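Harb Robotics Laboratory: a statement on the hand fault reported in March. We are posting this as a thread so that partner sites can share it with their operators.

On a tabletop packing task, the right hand of one of our two-armed units failed to release when told to. The grip command had ended, but the fingers kept closing for 3 seconds. The operator used the stop button. There were no injuries.

The unit was running Derker hand control software. Our logs show that the release message was sent and received. It was then placed in line behind a batch of position updates and was not acted on until the batch had cleared. 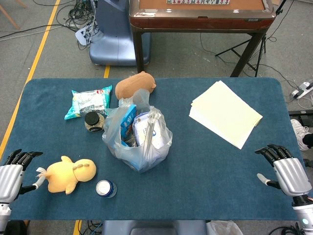 We had tested the release command 2,000 times before the unit was approved for use. Those tests were run with one hand active. The fault appears only when both hands are moving and the message rate is high. Our test plan should have covered this case.

Dong-geon Joo led the review. With both hands active, the delay was reproduced within around 700 cycles. The fix gives release and stop messages their own channel, and 1,000 further cycles have been completed without a repeat.

Until the update is installed, sites at Lundar and Pandon are asked to run one hand at a time and to keep a second person at the stop button. Please do not reach into the work area while either hand is powered.

Questions and reports of similar behavior should go to Maysoun Dabbas in the safety office. Please include the log file and the software version. The full report will be released in April 2023.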